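Kitchen Things – Gallery

Posted 6 November 2024

Most of the items on this page come from the play kitchen and lunch corner shelves at Ferklow, with a few larger pieces from the storeroom on MacLeish Street. The full list runs to 638 entries. Only the ones that get used often are shown in the gallery, and the page is updated when new sets come in. The last large update was in August, when the Wokby pans were added.

Entries are grouped by where the things are kept – shelf, drawer or table. Item numbers are given where there is one. Sizes are in the printed list, which can be picked up at the front desk.

TABLE

Set 13, on the white table. The green oval colander has small holes all over the base and a raised rim. The squeeze bottle of ketchup lies on the round plate, next to a banana with its peel partly open. The toaster oven and the strawberries belong to the same set. 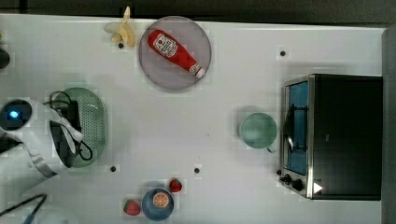
NOTES ON SET 13

The plate is listed as pink in the printed list and as gray in the old one. Both entries are for the same plate, number 229. The color is somewhere between the two, and the next printing will say grayish pink.

The colander is stored with the bowls, open side up. Please don't stack the plates inside it – the rim bends under the weight.

BORROWING

Sets go out for 7 days at a time and should come back complete. Small food pieces go in the zip bag with the set number on it. If something is missing, write the item number on the return slip and leave the slip in the box.

Vellness has its own shelf and its own list, so items marked with a V are not lent from this page. Requests for those go to the Vellness desk.

Next page: Drawers
Back to all galleries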